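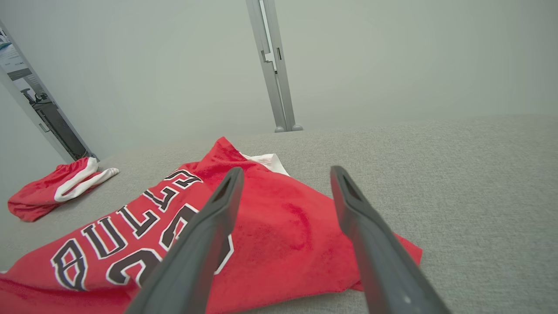 Slide 1. Folding the jersey: notes for my talk

Good evening, and thank you for coming after work. My name is Florian Pichon. I keep the shirts for our basketball club in Stodden, and I was asked to speak for the shared laundry evening in October. Please excuse my English if I go too fast. Raise a hand and I will slow down.

(Leave the first slide on the screen while people sit down.)

I start with a red Bulls jersey, crumpled, on a gray cloth. I think everybody here knows this sight from home. The name is on a slope and the folds bend the letters, but you can still read it. A bit of the white collar is showing at the top, and this bit of collar is what I look for first.

Slide 2. Find the collar

When I began, I took a shirt by the first corner I could reach. Then I had a sleeve hole in one hand and the bottom in the other, and I turned the shirt many times before I understood it. Benoît Gilbert, who had this job before me, watched me for one evening and told me only one word: "collar."

So now I do it like this. I look for the edge which has another color. I take it with two fingers and lift slowly, and the rest of the shirt hangs down and shows me where is the front. With a shirt that has no trim, I look for the label at the neck.

(Show with the shirt from the bag. Do it two times, the second time slower.)

Slide 3. The letters

Big letters on the chest are the part that suffers most. If you fold a sharp line through a letter and put ten shirts on top, the line stays. I had a full set from Riruston where every shirt had a crack in the same letter, and this was my own fault. I had folded them all the same way and I was proud of it.

What I do now:

Turn the shirt inside out before washing.
Turn it back only when it is fully dry.
Lay it with the letters down on the table.
Bring in the two sides so that the folds fall next to the word and not through it. If the word is too wide for this, put a sheet of thin paper inside and make the fold soft.
Fold the bottom up once, to the collar.

Do not iron on the letters. If you must iron, do it from the inside, with a cloth between, and low heat.

(Somebody will ask about steam. I say: I use it from far away, and I never touch the print.)

Slide 4. The surface

I prefer to fold on cloth. On a smooth table the shirt slides away when I pull the sides. At home I put an old blanket on the kitchen table. In the club room we have a piece of gray fabric that Araba Ackah brought, and she asks me to say that she would like it back one day.

A light cloth has another good point. You see quickly a red thread, or a small stain that has given color. With new red shirts please be careful, wash them alone the first 3 times.

Slide 5. How many shirts

At the end of the last season we had more than 600 pieces in the store at Stodden, with the children's sizes and the old sets. We fold in the evening, in teams of two. One person finds the collar and lays the shirt flat, the other one folds. After an hour you change places, or the back begins to hurt.

We put 5 shirts in one pile, not more. Higher piles fall over on the shelf and then you have again a heap like on my first slide.

(Go back to the first slide here and wait a little.)

Slide 6. Try it

Now I would like that you try. There is a bag on each table. Crisóforo Galindo will walk around on the left side and I take the right side. Please mix the shirts well first, it is too easy if they are flat already.

(Ten minutes. Watch for people who pull at the letters.)

Questions I should be ready for:

Hangers or folding? For the match set, hangers. For the rest we have no space.
Can you roll them? Yes, for a travel bag, with the print on the outside of the roll. Not for storing over the summer.
Old shirts with loose letters? Bring them to Fiona Laing at the Seneviratne hall before 6 in the evening. She looks at each one and tells you if it can be saved.

Thank people. Collect the bags. Give the gray cloth to Araba.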